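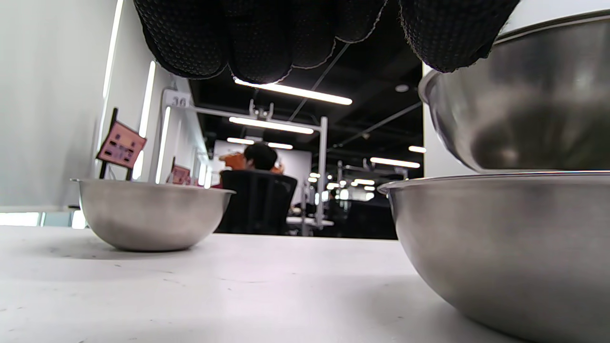 Carthorpe Open Day: Bowl Stacking Set

README for the public copy of the recordings. Please read the notes on naming before you load anything.

Summary

The set holds 1,221 short recordings of people stacking and unstacking steel mixing bowls on a table. They come from the open day at the Carthorpe office, where visitors could watch the work at the tables and then try it for themselves. We asked for no special skill. Anyone who signed the form and fit one of our glove sizes could take a turn.

The task was picked by Maeng, our group for two-handed work. Bowls are easy to explain to a visitor, and they are harder for a robot than they look. The steel is shiny, the rims are thin, and a bowl that goes in crooked can look fine from one side.

What visitors did

Each person got a short talk, put on the gloves, and held their hands open over the table while the operator checked the tracking. Then they did one of the tasks below, as many times as they liked.

stack: put the bowls one inside another, any order
unstack: take the stack apart and set the bowls down
move: lift one bowl and put it down somewhere else
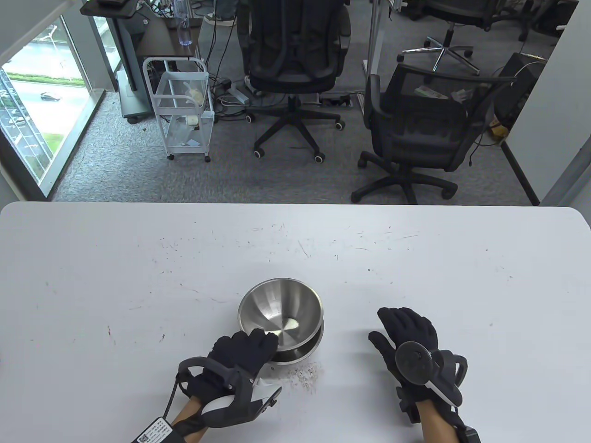 After every try the operator pressed a key to close the recording and typed a one-word result: good, redo or stop. "Redo" means the operator wanted another go, most often for a tracking dropout. It says nothing about how well the visitor did. Redo recordings are kept in the set -- filter them out if you only want clean ones.

Talking was allowed the whole time. There is no sound in the public copy.

Folders

hands/ finger and wrist positions, one file per recording
head/ video from head height
grip/ video from the hand-held gripper
notes/ operator comments, plain text

The gripper was used for part of the day only, so grip/ is smaller than the other two. Files in different folders with the same number belong together. Numbers run up to 1,550 and have gaps where a visitor asked us to delete their turn. Don't renumber them, the notes refer to the old numbers.

Known problems

Time stamps in hands/ and head/ can drift apart in long recordings. Vindska, the sync tool we use here, fixes most of it, and version 3 or later is needed.

Reflections in the bowls confuse some depth models. We left the video as it was.

The task label was typed by hand. A few "move" recordings are really "unstack", and we have fixed the ones we found.

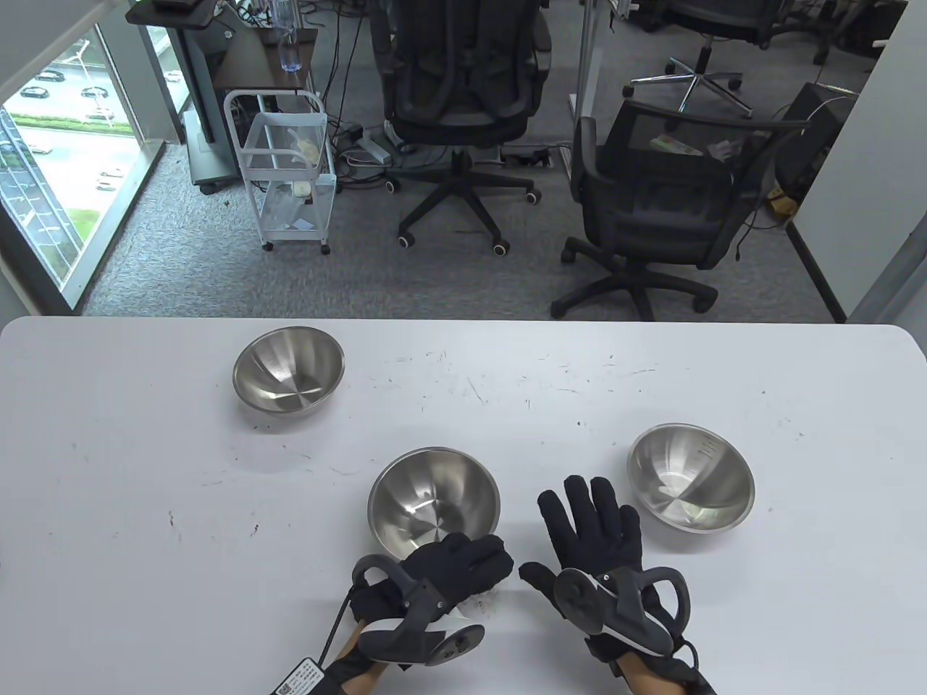

Posted by Soon-im Ban
April 12, 2024

Notes from the day

I ran the glove table and Si-eun Sun did the talks. Most visitors wanted to know how long it takes before a robot can do this by itself. We told them we don't have a good answer yet. Several asked why we need so many tries at the same thing, and Si-eun had them stack the bowls twice and watch their own hands the second time. That worked better than the slides.

Children liked unstacking more than stacking. The gloves were too big for many of them, so they used the gripper if a parent agreed, and those turns are not in the public copy.

If we do it again in June I would plan for longer breaks between visitors. Checking the gloves took more time than the tasks did, and the line got long after lunch.

A smaller set of 1,000 recordings, with labels checked twice, is being put together under the name Hornura. It will use the same folders. Send label fixes to either of us with the recording number and the label you think is right.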